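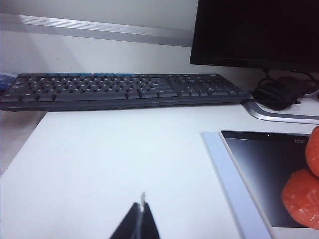
¿Vale la pena la Flonum para trabajar en casa toda la jornada? Para jornadas largas y espaldas normalitas, bastante. Para gente muy alta ya no lo tengo tan claro, lo explico luego en la parte del respaldo.

Reseña escrita el 1 de mayo de 2019, con la silla en uso desde septiembre del año pasado. Deprisa, que tengo entrega mañana, perdón por las erratas. Me lo habéis pedido varios en los comentarios de la entrada sobre la Skiltham, que fue mi silla anterior y que acabó en el punto limpio con el pistón muerto.

Qué es: silla de oficina, modelo Flonum, marca Wendt. Respaldo de malla, asiento de espuma tapizado en tela, brazos regulables en altura, base de cinco ruedas. La pillé en la web de Drerelard en gris. También la había en negro y en un verde raro que en la foto de la tienda no me convencía nada.

Montaje. Fácil pero pesado. Las instrucciones son una hoja doblada con dibujos diminutos y hay dos tornillos casi iguales que no son iguales. Los largos van en los brazos, los cortos en el respaldo. Yo los puse al revés y tuve que desmontar medio asiento. La llave allen que viene es malísima, se redondea enseguida, usad una vuestra. Las ruedas entran a presión y hay que apretar con ganas, yo lo hice con la silla boca abajo encima de una manta. Lo monté en una tarde con pausas para café y para jurar en arameo.

El asiento. Lo mejor con diferencia. La primera semana me pareció duro, duro tipo banco de estación, y estuve mirando ya el tema de la devolución. Luego cedió un poco o me acostumbré yo, vete a saber. Después de ocho meses no se ha hundido por el centro, que era el problema de la Skiltham (a esa le salió cráter antes de Navidad). El borde delantero cae redondeado y no corta los muslos. La profundidad no se regula. Mala idea, a este precio debería.

La tela coge pelusa. Mucha. Rodillo quitapelos y ya está, pero si tenéis gato en negro ni se os ocurra.

El respaldo. Aquí empiezan mis peros. La malla está bien tensa y en verano se agradece un montón, con la otra acababa con la camiseta pegada. El apoyo lumbar sube y baja por unas guías de plástico con unos topes que suenan clac clac. El recorrido es corto. Yo soy de estatura media y lo llevo casi arriba del todo, así que alguien alto lo va a tener a la altura del cinturón. Haced la cuenta antes de comprar, las medidas vienen en la ficha de Drerelard, abajo del todo, en letra enana.

Y se baja solo. Poco a poco, en un par de semanas me lo encuentro un punto más abajo. Lo vuelvo a subir. Vivo con ello.

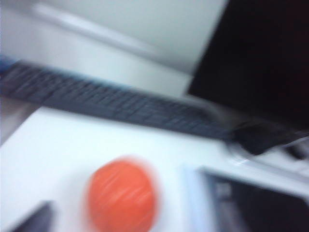
A mí el lumbar me aguanta perfecto y la tengo desde hace un año, contesta una lectora en los comentarios, pero le puse una tira de velcro fina en la guía porque bailaba y desde entonces ni se mueve. Además me dice que exagero con lo del asiento duro y que peor era la Skiltham nueva.

Pues lo del velcro lo he probado y funciona a medias. Al menos ya no hace clac.

Brazos. Suben y bajan, nada más. Ni giran ni se acercan. Los almohadillados son de goma densa, agradables, pero van anchos y si escribes con los codos pegados al cuerpo no los usas. Yo termine bajándolos al mínimo para que la silla entre debajo de la mesa. Uno de los dos tiene algo de holgura, se nota al levantarse apoyándote. Molesta más saberlo que otra cosa.

Altura y pistón. Sube suave, baja suave. De momento cero fugas, toco madera. Lo más bajo sigue siendo alto para alguien bajito – mi pareja se queda con los talones en el aire y ha acabado con un reposapiés. La carga máxima que pone en la etiqueta es de 100 kg, que me parece justita para una silla que se vende como de uso intensivo.

La reclinación tiene bloqueo en tres posiciones y un pomo debajo para la dureza. El pomo está puesto donde no llega nadie sentado, hay que bajarse y agacharse. Una vez ajustado te olvidas. Reclinada del todo es comodísima para leer o para una llamada larga, y no da sensación de vuelco.

Ruedas. Duras, pensadas para moqueta. En mi suelo de tarima hacen un ruido feo y en casa me lo recordaron el primer día. Las cambié por unas de goma blanda, encajan sin problema, vástago estándar. Las de goma son otra vida. Wendt podría incluirlas o dar a elegir al comprar, no se por qué no lo hace.

Ruido general: cruje un poco al inclinarse hacia la izquierda. Apreté todos los tornillos y bajó bastante. Volvió en marzo. Volví a apretar. Supongo que esto ya es mantenimiento, como la bici.

Tema garantía y devoluciones, que me preguntáis mucho. Son 2 años de garantía, pistón incluido, las ruedas y la tela no entran. La tienda te deja 30 días para devolverla pero la recogida la pagas tú, 39 euros, y tiene que ir en su caja original. La caja es enorme. Guardadla, aunque estorbe. Escribí una vez a Drerelard por lo de la holgura del brazo y tardaron en contestar, me mandaron un tornillo nuevo en un sobre y ni una línea explicando nada. Lo cambié, sigue igual.
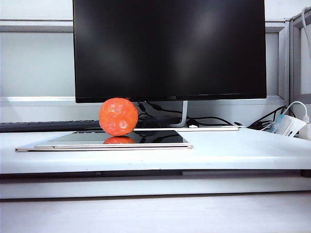
Con la devolución hay que ir con ojo, avisa otro lector: él pidió la recogida con tiempo, el transportista no apareció y tuvo que pelear por correo para que le respetasen el plazo. Recomienda guardar el justificante de la solicitud y no fiarse de lo que digan por teléfono.

Tomo nota y lo pongo aquí porque me parece importante. Pedidlo todo por escrito.

Sobre la espalda, que al final era el motivo del cambio. Yo tenía molestias en la zona baja a media tarde, casi a diario. Ahora menos. ¿Es por la silla? También empecé a levantarme más y a salir a andar después de comer, o sea que no pondría la mano en el fuego. Lo que sí noto es que las tardes que trabajo en la silla de la cocina lo pago al día siguiente.

Cosas sueltas que se me quedaban fuera:

El reposacabezas se vende aparte. No lo tengo, no opino.

Olía a plástico al sacarla, se fue ventilando en unos días.

La base es negra y se ven todas las patadas que le das con el zapato.

La malla se limpia con aspirador y cepillo blando. Con trapo húmedo me dejó cerco.

¿Nota? Un notable raspado. Le quito puntos por el lumbar que se baja, por los brazos y por las ruedas de serie. La volvería a comprar si se me rompe, pero de rebajas. La Skiltham no, ni regalada.

Si alguien ha probado el reposacabezas que lo deje en comentarios, contesto el finde.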